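Weltstead handheld garment steamer, 2 months in

4 out of 5

Posted July 23, 2020

Bought this in May after my old iron started spitting brown gunk on everything. Didn't want another iron. Don't own an ironing board anymore either, it went in the move. So, steamer.

Quick version: good on shirts, good on curtains, useless on pleats. Buy it if you hate ironing. Skip it if you need a knife edge crease for work.

Setup. None really. Fill the tank, plug in, wait for the light to stop blinking. Manual says 40 seconds and mine is pretty much dead on that. Tank holds 300 ml which gets me through two shirts and a pair of pants, then refill. Cap on the tank is stiff. Like really stiff. Had to use a dish towel the first few times, loosened up since.

Weight. Fine empty, heavy full. By the third shirt my wrist knows about it. The Irwood one I borrowed from my sister is lighter but it drips, and it dripped on a silk blouse, so no thanks.

Cord is long enough to reach from the bedroom outlet to the closet door. Stays a bit curled even after all this time. Annoying but whatever.

Fabrics, from what I've tried:

Cotton button-fronts - good. Two passes, pull the hem tight with your other hand. Collar and placket need more work. Dark colors are where this thing wins for me, no shiny patches like I used to get from the iron.

Linen - ok. Gets it to "relaxed", not crisp. I can live with that.

Polyester - fast, one pass and done.

Curtains - suprisingly great. Did the whole living room without taking them down.

Wool coat - freshened it right up, smells gone.

Pleated skirt - no. Just no. Took it to the cleaners.

Tip: you can lay a shirt out flat on a table to smooth the front with your hands first, button every second button, then hang it up and steam. Don't steam it flat on the table, the head on this model has to stay upright or it spits. Learned that one on a Monday morning before a video call.

Noise. Sort of a hum with a gurgle in it. Dog left the room the first time, doesn't care now.

Water. We have hard water and I was lazy and used tap for a few weeks. White flakes in the head. Ran vinegar and water through and it cleared up, been on distilled ever since. Manual does tell you this on page one, my fault.

Attachments. Comes with a fabric brush and a crease clip. Brush is good for the coat. Crease clip is a joke, falls off if you look at it. Brekiston sells a metal one thats supposed to fit, haven't tried it.

Price. Paid 50 dollars on sale. Would not pay a lot more than that. The Mohamedi standing model is nicer, has a pole and a hanger and a big tank, but I have nowhere to put it.

Would I buy again, yes. Lost a star for the cap and the stupid clip. Will update if it dies.

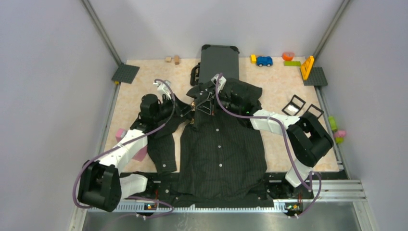

Black pinstripe button-front, laid out flat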